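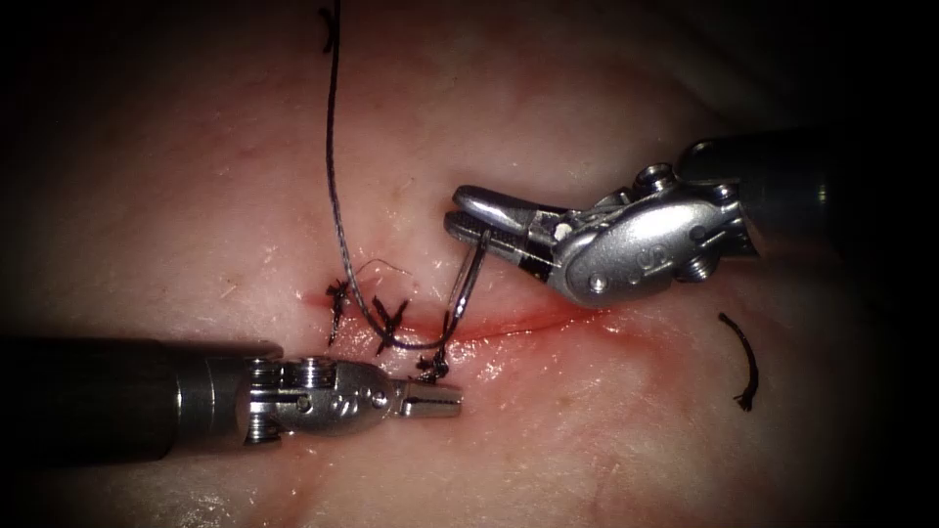 People and Performance in Professional Firms
Handout 3: Recognition, promotion and the consulting career

Issued Aug 4, 2021. Students should read this handout before the seminar and bring a copy with them. The Iken case at the end will be discussed in groups.

1. Purpose of this session

The previous handout dealt with recruitment into consulting and other professional firms. This one considers what happens afterwards: how staff are graded, how they move from one grade to the next, and what part formal recognition plays in their decision to stay or leave. By the end of the session, students should be able to describe the usual grade structure of a consulting firm, explain the difference between promotion and recognition, and comment critically on a firm's written promotion policy.

The terms used in this field are not fixed. A "manager" in one firm may carry the duties of a "senior consultant" in another. In written work, students should state which firm's grades they are using and keep to them throughout.

2. The grade structure

Most consulting firms arrange their staff in a pyramid. Analysts and junior consultants form the base and carry out most of the research and drafting. Managers plan the work, deal with the client from day to day and review what the junior staff produce. Partners or directors win the work and answer for its quality.

The shape of the pyramid matters because it decides how many people can be promoted in any year. A firm which employs many junior staff for each partner can charge lower average rates, but it can offer advancement to only a few of them. A firm with a narrower base has more room to promote and a higher wage bill. When a firm stops growing, places at the upper grades open up only as people leave, and pressure builds in the middle.

Some firms respond with an "up or out" rule, under which a consultant who is not promoted within a set period is expected to find work elsewhere. Others allow staff to remain in grade. The second approach keeps experience within the firm, although it may leave junior staff waiting longer for a vacancy. Students will be asked to argue for one of these two positions in the seminar.

3. Promotion and recognition

Promotion changes a person's grade, pay and duties. Recognition changes none of these in itself. It is a statement, made by the firm or by an outside body, that a person's work has been good. The term covers internal awards, public thanks, bonuses, nomination for industry lists and invitations to speak at conferences.

The two are often confused in practice. A firm that cannot promote a strong manager may put that person forward for an outside award, hoping that this will make the wait easier to bear. It may do so for a time. It also makes the manager better known to competitors, and the firm should expect approaches to follow.

Outside awards raise further questions, which students should keep in mind when reading announcements of this kind:

Who may be nominated, and by whom?
Is a fee charged for entry, or for attending the ceremony?
Are the criteria published in full?
Is there an age limit, and what does it do to people who entered the profession late?
Does the firm nominate staff from all its offices and service lines?

The final point deserves particular attention. Consultants whose work is confidential, or who support bids and internal projects, seldom have a client who can speak for them in public. A scheme which depends on client statements will tend to pass them over year after year.
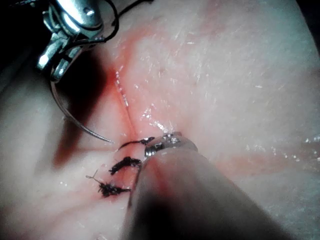 4. Evidence used in promotion decisions

A promotion case normally rests on several kinds of evidence. The most common are project reviews, utilisation figures, client comments and the views of senior colleagues. Each has its weaknesses.

Project reviews are written by the manager in charge, often in haste at the close of an assignment. Reviewers differ in how severely they mark, and a consultant who has worked for one strict reviewer all year may be at a disadvantage. Firms try to correct for this by holding a calibration meeting, at which reviewers compare their ratings and explain any that stand out.

Utilisation is the share of working time charged to clients. It is easy to measure and is for that reason given too much weight. Junior staff do not usually choose their own projects — a low figure may say more about how work was allocated than about the consultant. Training, mentoring and sickness absence should be taken out before figures are compared.

The views of senior colleagues are valuable where the colleague has worked closely with the candidate. Where the acquaintance is slight, they tend to reward visibility. Students should note how a policy deals with this, and whether sponsors are required to say how they know the candidate.

5. Case: Iken

Iken is a consulting firm advising employers on pay and workforce planning. It has 16 managers and in the coming May round can make 2 of them senior managers. Candidates need the support of a partner and must submit a written statement of no more than 2,000 words.

The firm has two main service lines. Gillden, the older of them, deals with pay structures and has long-standing clients. Zutero, the newer, supports organisations through mergers. Its projects are short and its managers change client often. Iken also has a smaller practice, Ásgeirsdóttir, which joined the firm by acquisition and still uses its own review form.

In each of the last 3 rounds, every successful candidate has come from Gillden. The partners take the view that the best candidates were chosen on each occasion. Managers in Zutero have replied that their short projects produce thin reviews, and that few partners have seen enough of their work to act as sponsors. The Ásgeirsdóttir managers have asked for their review form to be accepted as it stands until a common form is agreed.

The firm has proposed an internal award, to be given each year to a manager outside Gillden. It would carry a small payment and would have no effect on grade.

6. Preparation for the seminar

Each group should prepare short written answers to the points below.

Set out the evidence that Iken would need in order to judge whether its promotion process is fair. State which of this evidence the firm is likely to hold already.

Consider whether the proposed award would meet the concerns raised by the Zutero managers, and how managers in Gillden might regard it.

Draft a rule on sponsorship which could be applied equally in all parts of the firm.

Advise on the Ásgeirsdóttir review form for the coming round only.

Answers should be submitted through the module page before the seminar begins. Groups may divide the points among their members, but every student should be ready to speak on the sponsorship rule. Handout 4 will cover pay review and should be collected at the end of the session.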